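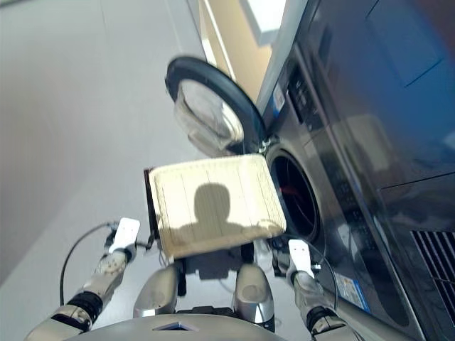
Why I don't buy the comeback story

Every business magazine needs a savior, and this winter's is Bastian Meinecke. Three years ago he took over Pronlow, the laundry and linen delivery company that was losing money in every city it served. Now it turns a profit, he is on the covers, and I have read the same anecdote about him sleeping in the depot so often that I could recite it.

I don't doubt that he works hard. I doubt the story.

Start with what the profiles leave out. When Meinecke arrived, Pronlow's largest rival, Basitska, was already closing its depots. Its customers had to send their sheets somewhere. Pronlow picked up 40 hotel accounts in that first November, before the new boss had changed so much as a price list. The contracts had been chased for most of a year by Gisela Teuber, who ran sales under the old management and was let go the following spring. She gets one line in the longest of the cover stories, and her name is spelled wrong in it.

Then there are the savings. We are told he "found" them, as if they had slipped behind a radiator. What he did was cut 700 jobs and hand the driving to contractors. Maybe that had to happen. Plenty of people who know the trade think so, and Ebuka Bashir, who used to run the northern depots, told me he would have cut deeper. But it's an old and ordinary move, and I can't see why it takes a genius to make it. 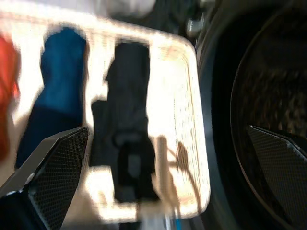 Laundry in a woven basket.

My bigger complaint is with the way we write about bosses in general. A chief executive joins a company at its lowest point, the market turns, and the credit goes to whoever is sitting in the chair. If the market doesn't turn, we hear about headwinds. I have yet to read a cover story on someone who did sensible things for ten years and had rotten timing — and there must be a lot of them.

Amnuay Yimyam built Thepsuriya from a single shop and kept it steady through two bad recessions. She answers her own phone. When I asked what she made of the Meinecke coverage she said she hadn't seen it, and wanted to know if I was calling about an invoice.

Pronlow's next results cover the first full year without Basitska's old customers flattering the growth figure. I'd hold the next cover until those are out.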